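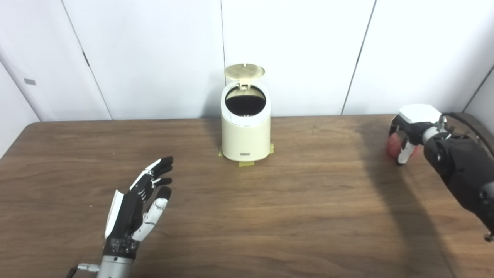

卓上用ごみ箱の蓋と開口部について

Itowの卓上用ごみ箱「Sultard」は、食卓や作業机の上で使う蓋付きの小型容器である。床置きのごみ箱を縮小しただけの製品に見えるが、設計上の条件はかなり違う。開発を担当したニーラム・シンガル氏と、試験を担当したナヴィーン・ネギ氏に、形状と使い方の両面から話を聞いた。

床置き型との違いは、まず見られる角度にあるという。
「床に置いたごみ箱は真上に近い位置から見ます。卓上では椅子に座った人の目線が斜め前から入るので、口が水平だと奥の縁しか見えず、どこに落とせばよいか分かりにくくなります。上面を手前に傾けているのはそのためです」とシンガル氏は言う。
傾斜を大きくすれば口は見やすくなるが、手前の壁が低くなり、入る量が減る。Lodhiという名前で進めていた前の試作では傾きを今より5度大きく取っていた。ところが、丸めた紙を入れると手前の縁を越えて戻ってくることが多く、角度を戻した。
「容量の問題というより、紙が膨らむ方向の問題でした。ティッシュは押し込んでもゆっくり戻ります。その戻りを前の壁で受ける必要があるのに、壁が足りなかった」

開口部は丸い。円筒形の胴に対して四角い口を付ける案もあったが、早い段階で外れたという。
「四角い口は角にものが引っかかります。茶葉のパックの紐、薬の包装の角、そういったものが残ると蓋が最後まで閉まりません」
口の有効径は66ミリである。大人の手は入らない。掃除のときに不便ではないかと尋ねると、シンガル氏は、上の部分が外れるので口から手を入れる必要はないと答えた。口の径を広げてほしいという要望は今も来るが、広げれば蓋も大きくなり、開いた状態での高さと重心が変わる。

蓋は後ろ側のヒンジで開く。手を離しても開いたままになることが、仕様の最初の行に書かれていた。
「卓上では片手がふさがっている場面が多いのです。果物の皮をむいている、裁縫をしている、はんだ付けの線を切っている。もう片方の手で蓋を押さえ続けるようでは使えません」
開いた蓋は口の後ろにほぼ立った姿勢で止まる。180度近くまで倒す設計にすれば安定するが、背後にそれだけの空間が要る。使用者を訪ねて調べたところ、卓上のごみ箱は机の奥、壁に寄せて置かれることが多かった。机の手前は作業に使い、奥は物を置く場所になる。壁際で蓋が開ききらないという不具合は、店頭の確認では見つからない種類のものだとネギ氏は話す。
「店では棚の手前に出して蓋を開けます。後ろはいくらでも空いています。家では壁まで指1本分ということもあります」

立った蓋には副次的な働きもある。軽いごみを少し遠くから入れようとしたとき、蓋が背板になり、壁に当たる前に止める。ただし、投げ入れることを想定した設計ではない、とシンガル氏は付け加えた。
「背板の役目を主にするなら、もっと幅を広くします。いまの蓋は口をふさぐための寸法で、それ以上ではありません」

閉じた状態の保持は、口の手前側にある小さな留め具が受け持つ。留め具のかかりの深さは、試験で最も時間を使った項目である。深すぎると開けるときに本体ごと持ち上がる。浅すぎると、机に肘が当たった程度の振動で外れる。
「空の容器は軽い。床置きなら足で押さえることもできますが、卓上ではできません。開ける力が容器の重さに近づくと、容器が浮きます」とネギ氏は説明する。
測定は、空の状態と、中に100グラムの紙くずを入れた状態の両方で行った。入れた状態では問題のない留め具でも、空だと前の縁が浮くものがあった。採用したのは空の状態で浮かない側の値である。
「ごみ箱を空の条件で試験するのは妙に聞こえるかもしれませんが、袋を替えた直後は必ず空です。その最初の1回で転ぶと、使う人は置き場所を変えるか、しまってしまいます」

転倒と滑りは分けて考えているという。転倒は重心と底の幅で決まる。滑りは底と天板の摩擦で決まり、天板の仕上げによる差が大きい。木目のある天板でも、塗膜が厚いものは滑りやすく、油仕上げのものは滑りにくい。同じ木の机でも、拭き掃除の直後と数日後では結果が変わった。
底に滑り止めを付ける案について聞くと、シンガル氏は慎重だった。
「柔らかい滑り止めは、長く置くと塗装面に跡を残すことがあります。食卓に置く物で、それは避けたい。滑り止めを別売りにする案もありましたが、小さな部品はなくなります」
結局、本体には何も付けずに出荷している。位置を決めて使いたい人には、粘着テープでの固定を認めている。説明書にもその項目がある。貼る位置は胴の側面でなく底の縁の近くで、左右と手前に分けるのがよい。一方向だけだと、反対側から力がかかったときにテープを軸にして回る。
「長いテープで一周させる必要はありません。短いものを何か所かに分けるほうが、はがすときに天板への負担が小さくなります」とネギ氏は言う。
テープの色については特に推奨がない。ネギ氏自身は、はがし忘れを防ぐため、天板と違う色を選ぶそうだ。たとえば茶色の机に黄色のテープなら端が見える。はがすときは端を低い角度で引く。真上に引くと、弱った塗膜が一緒に持ち上がることがある。固定する期間の目安を尋ねると、粘着剤の種類で大きく変わるので数字は出していないとのことだった。

色は薄いクリーム色が標準になっている。口の周りの縁は胴より明るい白である。
「縁と胴に明るさの差があると、口の輪郭が読み取れます。全部同じ色で作った試作は、白い壁の前に置くと上の形がよく分からなくなりました。暗い色の試作も作りましたが、今度は口の中と外の境目が消えました」
内側は、明るい場所でも口の奥が暗く見える。中のごみが目立ちにくい反面、どこまで溜まったかは分かりにくい。この点は購入者からの指摘が続いている。内壁に目盛りを入れる案、胴に細い窓を設ける案が出たが、どちらも採らなかった。
「窓を付ければ中身が見えます。食卓でそれを望む人は少ない。溜まり具合は、持ち上げて重さで判断してもらうことになります」

胴の下の縁には丸みがある。見た目のためかと聞くと、主な理由は清掃だという答えだった。底と側面が直角に交わる容器は、内側の角に粉や茶葉が残る。卓上の容器は洗う頻度が床置きより高く、流しで手早くすすげることが優先された。
一方、外側の丸みは接地面を狭くする。転倒の面では不利になるため、丸みの半径は洗いやすさと安定の中間に置かれた。ネギ氏は、もう少し小さい半径を主張していたと明かす。
「試験する側としては、底は広いほうがいい。ただ、角を立てると布巾が引っかかります。机を拭くとき、たいていの人は容器を持ち上げず、周りをなぞるだけです。そこで布巾ごと容器を引いてしまうことがありました」

胴の下部には小さなラベルがある。ラベルの位置は最後まで決まらなかった項目のひとつだった。底面に貼れば目に入らないが、洗うたびにこすれて剥がれる。蓋の裏に貼ると、開いているあいだ常に正面を向く。
「正面の低い位置は、座って見ると視線の下に外れます。そこが一番静かでした」とシンガル氏は言う。なお、貼ったままで水洗いして差し支えない。

使う側の話も聞いておきたい。袋を使うかどうかは意見が分かれる。使用者として試作の段階から協力したカムレシュ・パル氏は、袋なしを選んでいる。パル氏は自宅の机で時計の修理をしており、出るごみは紙、糸くず、綿棒が中心である。
「袋をかけると、縁のところで少し余って、留め具にかむんです。乾いたものしか捨てないので、袋なしで、大きいごみ箱に移すだけにしています」
袋をかける場合は、余った部分を後ろ側、ヒンジの両脇に寄せるとよいとネギ氏は補足した。ただしヒンジの根元には隙間があり、薄い袋を押し込むと蓋の動きが渋くなる。余りは外へ折り返し、隙間に入れないこと。食品用の薄いポリ袋なら小さいサイズで足りる。
パル氏が試用中に最も多く報告したのは、蓋の開け閉めの音だった。静かな部屋で留め具がはまる音は、思ったより響くという。これを受けて、留め具の先端の形が一度変更されている。音は小さくなったが、はまった感触も弱くなった。
「前のほうが、閉まったことは分かりやすかったですね。いまは指でもう一度押して確かめています」

手入れについて、説明書では蓋と胴を分けて洗うよう案内している。ヒンジ部分は、細いブラシを横から入れて汚れをかき出す。熱湯と、研磨剤入りの洗剤は使わない。乾かすときは蓋を開けたままにし、伏せない。伏せると傾いた上面の一点で立つことになり、倒れやすい。
湿ったごみ、たとえば茶殻や果物の芯を入れることは禁じていないが、その日のうちに空けることを前提にしている。シンガル氏によれば、蓋は密閉用の構造を持たず、臭いを止める目的には使えない。
「密閉にするには縁に柔らかい部品が要ります。そうすると開ける力が増え、先ほどの、容器が浮く話に戻ります。卓上では軽く開くほうを取りました」

開発にはおよそ2年かかった。そのうち半分以上がヒンジと留め具の調整である。5月からは、ラメシュ・ニガム氏の率いるJellgateの工房で、ヒンジの軸を交換できる形に改める検討が始まっている。蓋だけが壊れて本体ごと捨てられる例があるためで、軸を外せるようにすると、今度は洗っている最中に軸が抜ける。その対策はまだ決まっていない。
現行品の軸を新しいものに替えられるようになるかと聞くと、シンガル氏は、受け側の穴の形が違うので難しいと答えた。旧型の蓋の供給は当面続ける。

聞き手・構成 マエル・カロン
2023年8月6日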